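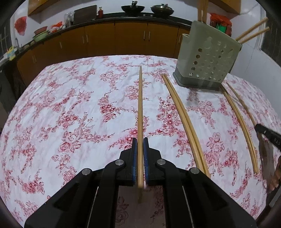

Wooden chopsticks on the floral tablecloth, next to the utensil holder

Sorting mixed wooden chopsticks back into pairs

Posted by Hirkarum

I have a drawer of plain wooden chopsticks bought at different times. They are all a similar light brown and there is no pattern on any of them. After washing they go back into an upright holder in no order, and when I set the table I end up with pairs that differ slightly in length or thickness. Yesterday I laid a few out on the cloth in twos and had a single left over that looked thinner than the others. Is there a quick way to match them, and should they be stored tips up or tips down?

Salamatu Olaniyan

Match by length first. Stand a handful on a flat surface with the thick ends down, hold them loosely in one fist and tap until the ends are level. Differences show at the tips immediately. Pull out the tallest two, then the next two, and continue.

Within a length group, check the thick end. Put two sticks side by side and roll them under one finger. If one is thicker you will feel a step. A tablecloth is a poor surface for this - the weave stops the sticks from rolling freely - so fold it back or use a cutting board.

Check for warp last. Lay the two sticks together on the board. A straight pair touches along most of its length. If there is a gap in the middle, rotate one stick a quarter turn and look again. Two slightly bowed sticks can still work as a pair if they bow in the same direction.

Once matched, mark each pair. I use a fine wood-burning tip and put one, two or three dots on the flat of the thick end. Pencil washes off. Food-safe oil over the mark is fine, but let it dry overnight before use.

For storage, thick ends down and tips up while drying, provided the holder drains. Water collects at the bottom of the holder, and the narrow tips swell and split sooner than the thick ends. Once they are dry, direction makes no difference.

Muklow

just buy one set all the same and throw the rest out. mine came in a pack with a colored band on each pair, never had to sort anything

Lindqvist

Agree with the fist method. Keep the odd thin one for stirring or testing cakes. I would not pair it with a thicker stick, as the tips do not meet squarely and small items slip.

Last updated: May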